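4.2 Reporting rules for simulated bathroom tasks

The rules in this section apply to every scene in which an arm works over a fixed surface that also carries other objects. They were drafted after Buenaventura and Pascual compared logs from the Wirton and Turkholm labs and found that the two groups were scoring the same behaviour differently. At Wirton, a trial counted as finished when the fingers opened. At Turkholm, it counted only when the arm had moved clear of the tank lid.

We adopt the stricter reading. A trial ends when the gripper is clear of the item and no neighbouring item has left the surface. Any contact with a neighbour is logged, even if nothing moves.

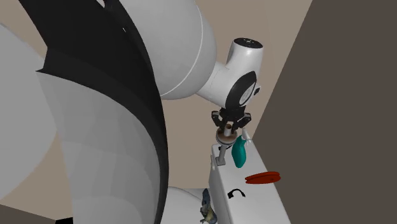
Each trial is capped at 900 simulation steps. Runs that reach the cap are reported as timeouts and stay in the total — dropping them was the most common fault we found in the older logs. Of the 72 task files reviewed, 26 gave no rule for timeouts at all.

Camera placement also needs to be written down. A view close to the arm shows the fingers well but can lose much of the room behind the links, so we require at least one further view that takes in the base and the whole work surface. Labelling by hand must use both.
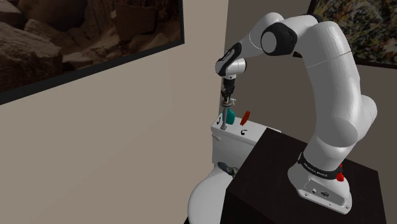

Figure 2. Franka Emika arm over a toilet tank in simulation, with a grey rod below the gripper and a teal and a red object on the tank.

Where two labellers disagree, a third person decides and the disagreement is kept on file. Mühlbauer argued for averaging the scores instead. We chose not to, as a half score for an item knocked to the floor has no clear meaning for anyone planning to move the policy to a real arm.

Changes to object size, mass or friction require a new version number for the task file.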